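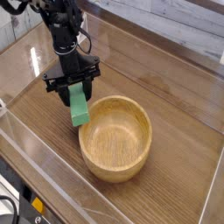 Como recuperar uma tigela de madeira (sem a estragar mais)

Toda a gente tem uma tigela de madeira que já foi bonita. Foi prenda de casamento, veio de uma feira, serviu saladas durante um verão inteiro e depois alguém, num gesto de grande generosidade doméstica, pô-la na máquina de lavar loiça. Saiu de lá com cor de cartão velho e a textura de uma língua de gato. Ainda se aproveita.

Do que precisa:

Lixa de grão 120, 180 e 240
Óleo mineral de uso alimentar (uso o Trusel, na garrafa de 372 ml, que dá para uma família numerosa de tigelas)
Panos de algodão velhos, sem estampado que largue tinta
Um bloco para apoiar a lixa
Sal grosso e meio limão
Paciência, que não se vende a litro

1. Limpar

Esfregue o interior com o sal e o limão, passe por água morna e seque logo com um pano. Não a deixe de molho. Sei que está a pensar em deixá-la só um bocadinho de molho. Não deixe.

Depois, descanso: 27 horas ao ar, de lado, longe do radiador e da janela onde bate o sol da tarde. O número é meu e não tem ciência nenhuma por trás; um dia esqueci-me da tigela durante esse tempo e correu bem, de modo que ficou lei.

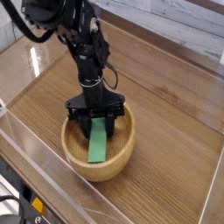
2. Lixar

Comece pelo grão 120 apenas se houver riscos fundos ou aquela penugem áspera que a máquina de lavar deixou. Se a madeira estiver só baça, salte para o 180. Lixe no sentido do veio sempre que o veio colabore, o que numa tigela acontece em metade da superfície. Na outra metade, mão leve e movimentos curtos.

O fundo é onde quase todos desistem. Dobre a lixa em três e use a ponta dos dedos. Acabe com o 240, sacuda o pó lá fora e passe um pano mal humedecido. Se a penugem voltar a levantar, espere que seque e repita o 240 – uma vez chega, duas já é vício.

3. Olear

Aqueça o frasco de óleo em banho-maria, morno e nada mais. Deite uma colher de sopa no fundo da tigela e espalhe com o pano, por dentro, por fora e na base, que também é gente. Espere 6 horas, limpe o excesso e repita até a madeira deixar de beber. Uma tigela maltratada pede quatro demãos. A minha pediu cinco e ainda ficou com ar ofendido.

Azeite não. Óleo de girassol também não. Rançam, e a salada seguinte vai saber a armário da avó.
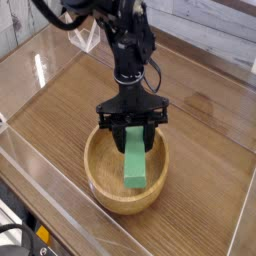 Cadernos Stendale, n.º 62

4. Encerar (para quem gosta de complicar)

Uma parte de cera de abelha para quatro de óleo mineral, derretidas juntas em lume brando. Aplique quando a pasta arrefecer, deixe repousar enquanto janta e puxe o brilho com um pano limpo. Fica um toque sedoso e um cheiro a sacristia que passa em dois dias. Os panos usados lavam-se à parte, com muito detergente e pouca esperança. 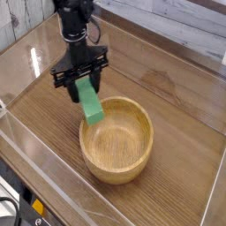 Tigela redonda de madeira e bloco de espuma verde.

5. Manter

Lavar à mão, secar logo, óleo de novo quando a água deixar de formar gotas à superfície. Cá em casa isso calha por volta de março e outra vez no fim do verão. Fendas finas disfarçam-se com a cera; uma fenda que deixe passar luz pede uma reforma digna, com fruta seca ou chaves dentro. Guarde-a num sítio arejado, sem outras tigelas empilhadas em cima, e esconda-a das visitas que insistem em ajudar com a loiça.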